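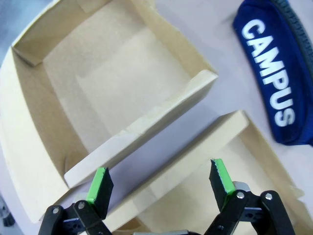
An open cardboard box on a tabletop.

The parish newsletter in Drumel is going online only in December, and I think it's a mistake. I have read it for most of my life, and for 60 of its 77 years it came through the door folded in half.

The case for the change is money. Printing has gone up, and 107 homes still take the paper copy. Everyone else reads it on a phone or doesn't read it. I accept those figures. What I don't accept is that the 107 can be told to ask a grandchild.

Davina Dalgleish wrote the local notes until last spring. She put in the card drive results, the month's mind Masses, who was home from Boston and whose heifer took a ribbon at the Homus show. Some people laughed at that kind of thing. But when the Teixeira family moved into the old creamery house, her four lines about them did more than any welcome meeting. People called up to the door that week.

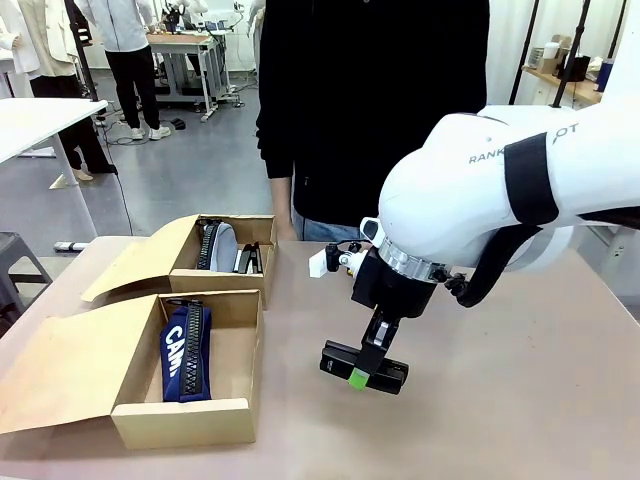
A website can carry the same four lines, of course. The trouble is that it has to be looked for. The paper sat on the kitchen table for a month and got read by whoever was having tea – the neighbor, the nurse, the man in to fix the range.

I would pay more for it. At the moment it costs 70 cents, a price set when I had dark hair. Ask for two dollars and see how many of the 107 drop off. I doubt it would be many. Forkari parish raised theirs and still prints every month.

If the price has to go up, put it up. The notes for the next issue close at the end of the month, and I have sent mine in by post.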